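Golton Two-Arm Bench Kit, model 3412

I run the small-parts side at Wimora, and I've been asked so many times what we bought and whether people still have jobs (they do!) that I offered to write the page for it myself. So this is the equipment page, but from somebody who stands next to the thing all day.

The kit is two jointed arms on bolted base plates, two teach pendants, the cabling and a worktable you can either buy with it or supply yourself. We supplied our own, and I'd do that again. You know the height your people like to work at and Golton doesn't.

## What it does for us

Mostly picking and placing. Parts go into boxes, parts come out of boxes, and a person checks them. Before the arms, that was two of us per shift doing the same reach over and over, and by mid-afternoon my right shoulder had opinions. Now I set the job up and walk it through on the pendant, then spend the rest of my time on inspection and on the odd orders that come in with a note stapled to them. I like the odd orders. I never used to get to them!

It hasn't all been smooth. Teaching a new pick took me ages the first week, and one of the older hands on our crew flat out hated the pendant (the menus are deep, and the button you want is always one level down). What got us past it was letting everybody teach their own jobs instead of having one "robot person." You do have to protect the time for that. If your manager thinks training happens during lunch, have that talk before you order.

## Setting up the table

Cover the top with kraft paper and lay your grid out in tape. It's cheap, you can write on it, and when it gets ratty you tear it off and start over. We call out squares to each other like a board game, "box goes one back, one left," and it saves a lot of pointing. Dark tape shows up best on the brown.

Put the pendants on a side table and keep that table off to one side where you can reach the stop button without leaning over the work. I'd also plan for more cable than you think. There is so much cable.

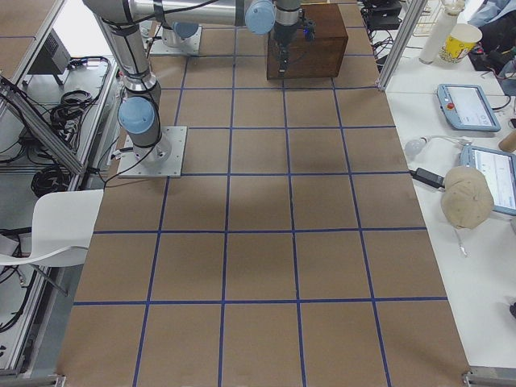 *The 3412 at our bench, with the gripper in front of the wooden box and the pendants on the side table.*

## What's in the kit

- 2 jointed arms with base plates
- 2 teach pendants, each with its own cable
- Power and signal cables
- Printed setup guide

Grippers are ordered separately. Ours are from Qureshi and they bolted on without any fuss, but tell Golton what you're lifting and they'll talk you through the choices.

## Ordering

The kit ships from the Vundania warehouse. Ask for the bench version by number, or you'll get a quote for the floor-standing one like I did. Training is quoted on its own line, and if you can get it done at your own bench with your own parts, do it that way.

Page last updated September 30, 2026.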